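Batterien und Akkus im Hobbykeller sortieren — wie macht ihr das?

Forum Werkstatt & Ordnung, 14. Mai 2023

Hina Kazmi

Hallo zusammen! Ich räume gerade endlich unsere Werkstatt auf und bin richtig im Flow (Regal steht, Kisten sind da, es macht so einen Spaß!). Nur bei den Batterien komme ich nicht weiter. Bei uns lagen die jahrelang in einer einzigen Schublade, dicke und dünne, volle und leere, dazwischen Schrauben und Büroklammern. Jetzt möchte ich sie in offene Sichtlagerkästen packen, weiß aber nicht, ob nach Größe oder nach voll/leer. Und darf man die einfach so lose reinwerfen? Freue mich auf eure Ideen!

Shamim Dogar

Oh, mein Lieblingsthema! Ich habe das letzten September komplett umgestellt und würde es sofort wieder so machen. Nimm die Kästen mit der schrägen Front, da siehst du von oben und von vorn, was drin ist, und kommst mit der ganzen Hand rein. Ich habe mich für Farben entschieden: Rot ist Batterie, Blau ist alles andere. Das klingt banal, aber seitdem findet bei uns wirklich jeder sofort, was er sucht!

Zum Sortieren kippe ich nichts aus, ich lege die Zellen erst einmal auf den Boden vor die Kästen, die dicken auf die eine Seite, die kleinen auf die andere. Auf einem glatten, hellen Boden sieht man ausgelaufene Stellen auch viel besser als in der Schublade.
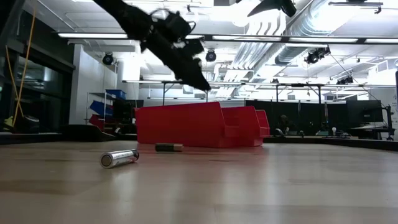

Dicke silberne Zelle und eine kleine dunkle mit goldfarbenem Band, dahinter die roten Kästen.

Mein Rat: zuerst nach voll und leer trennen, danach nach Größe. Die leeren kommen in einen eigenen Kasten und beim nächsten Einkauf gleich mit zur Sammelstelle. Lose reinwerfen geht bei normalen Rundzellen ganz gut, solange kein Metallkram dazwischenliegt. Bei 9-Volt-Blöcken und Lithiumzellen klebe ich immer die Pole ab — ein Streifen Klebeband reicht. Knopfzellen bleiben in der Verpackung und kommen ganz nach oben, wenn Kinder im Haus sind. Und das Regal bitte nicht neben die Heizung stellen, kühl und trocken ist ideal.

Meine Kästen sind von Fundari, aber da tut es jede Marke. Viel Freude beim Einräumen, das wird super!

abbasi34

Wir haben alles in einer alten Keksdose, geht auch. Aber Metall würde ich im Nachhinein nicht mehr nehmen, lieber Kunststoff.

Hina Kazmi

Danke euch beiden!! Rot für Batterien wird sofort übernommen. Klebeband liegt schon bereit, die Büroklammern sind raus, und heute Abend kommt die Schublade dran.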